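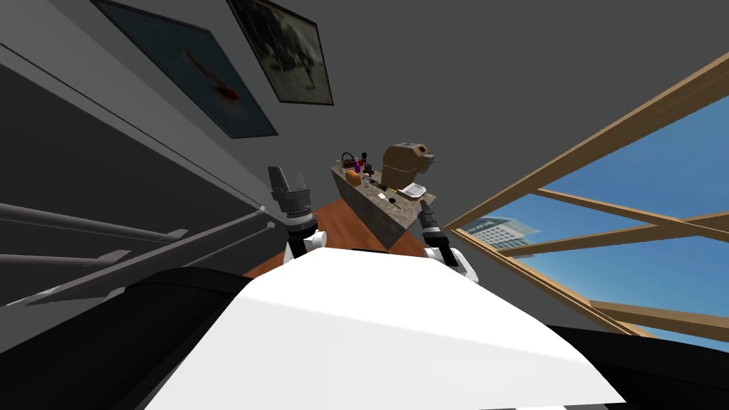
Leopold Moser asked whether the drop in grasp success under a tilted head view had been checked against a plain change of camera height, as the two were mixed together in the April runs. He said he would not sign off on the result until they were separated.

The group agreed that the April runs could not answer this. In those runs the roll angle and the height offset were drawn from the same random seed, so a large roll nearly always came with a large offset. The new runs draw them independently. Results are under item 2.

Minutes, Simulation and Transfer Working Group, September 2023

1. Matters arising

The minutes of the previous meeting were accepted with one correction. The policy referred to as "baseline B" on the second page should read "baseline A, retrained". The table itself was right.

The license question on the Takagi solver is closed. The group stays on the current version until the study is finished. No upgrades on the shared nodes before then.

2. View perturbation study, kitchen set

The study asks how far the head view can depart from level before the two-arm pick policy stops working, and whether training on tilted views brings the performance back. All episodes are rendered in the kitchen set built by Flosmont, with the counter as the work surface and the paper bag as the standard tall object. Item positions on the counter are shuffled per episode. The room is fixed.

Each condition was run for 2,000 episodes. Roll was varied in steps up to 29 degrees in either direction. Height offset was held at zero for the first half of the conditions and varied alone for the second half.

Findings as reported:

Height alone has little effect inside the range tested. The curve is flat within the error bars.

Roll alone has a clear effect. Baseline A holds its level-view performance up to 17 degrees and falls off quickly after that. Most failures past this point are in the reach phase. The gripper closes short of the object or to one side of it, and the wrist orientation is wrong by an amount close to the roll angle. This suggests the policy is reading the vertical from the picture and ignoring the joint state.

The version retrained on tilted views does not show the sharp fall. It loses a little on level views. The loss is small but it appears on all three seeds, so it should be reported.

Moser asked what the policy uses as its vertical. Two answers were put forward: the counter edge, or the long straight lines in the background (window mullions, stair railing). A masking test was proposed. The background would be replaced with flat gray while the counter and the items on it stay as they are. If the failures go away or change in kind, the background lines are the likely cause. Agreed to run this before anything is written up.

There was some discussion of whether 29 degrees is a realistic figure. The Prundano base does not lean that far in normal use. The view was kept in the study because the fall-off is easier to fit with points well past it. The write-up will state the normal operating range separately and will not present the extreme conditions as typical.

3. Self-view in the camera image

The robot's own torso takes up a large share of the lower part of the view when the head looks down. A reviewer of the internal draft suggested cropping it out. The group was against this. The arms leave the torso inside the same region, and a fixed crop would remove part of the shoulder in some poses. A mask computed from the joint state is possible – the renderer already gives us a per-link label – but it would not carry over to the real unit without a calibration step that we do not have.

Decision: leave the self-view in for all reported conditions. A masked condition may go in the appendix if time allows.

4. Reflections on the floor

The glossy floor material adds to render time. Switching to a matte floor saves enough to matter over a full sweep. It was pointed out that changing the material halfway would make the new conditions hard to compare with the old ones. Left as is.

5. Real-robot check

Sisico has offered lab time for a short check on hardware. The plan is 50 trials, split evenly between level view and one tilted condition, using the retrained policy only. Moser would prefer that baseline A be included even if this halves the trials per cell. Not settled. The plan will be sent round in both forms with the expected error bars, and the group will decide by email.

The tilted condition on hardware will be produced by a wedge under the head mount. The wedge angle must be measured after fitting and not taken from the drawing.

6. Actions

Masking test, flat gray background, baseline A and retrained: simulation team.
Two versions of the hardware plan with error bars: simulation team, to be sent to all.
Separate plots for roll and height, same vertical scale: whoever redraws the figures.
Comments on the draft methods section, in particular the paragraph on seeds: Moser.

7. Any other business

Storage on the render node is nearly full. Rendered frames from the April runs may be deleted once the seeds and configuration files have been copied to the archive. Logs are to be kept.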